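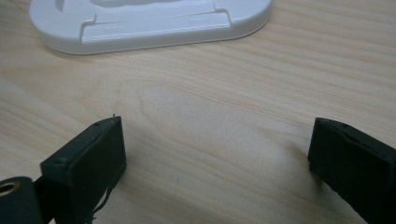
Posted by Letay Tefera on November 16, 2018
Filed under: Household, Furniture

The dining table has now been in regular use since May, and several readers have asked for a report on its condition. I am pleased to provide one.

The top is pale wood with a soft grain running along its length. In one place the lines bend into a wide curve around a lighter oval, and it was this feature that decided the purchase. The maker, Kragh of Trindbridge, had offered a plainer top at the same price. My sister-in-law, Zewditu Workneh, preferred the plain one and continues to say so.

The finish is a satin oil. It is wiped with a damp cloth after meals and dried at once. A second coat was applied in September and required some 3 hours, including the time spent moving chairs.

Objects kept on the table are subject to one rule: the base must be smooth. The white plastic piece with the rounded ends meets this requirement and is permitted to remain. The stoneware pitcher does not, and has been transferred to the sideboard - a decision that was not popular at the time.

Questions concerning the oil may be left in the comments. I do not have a view on varnish.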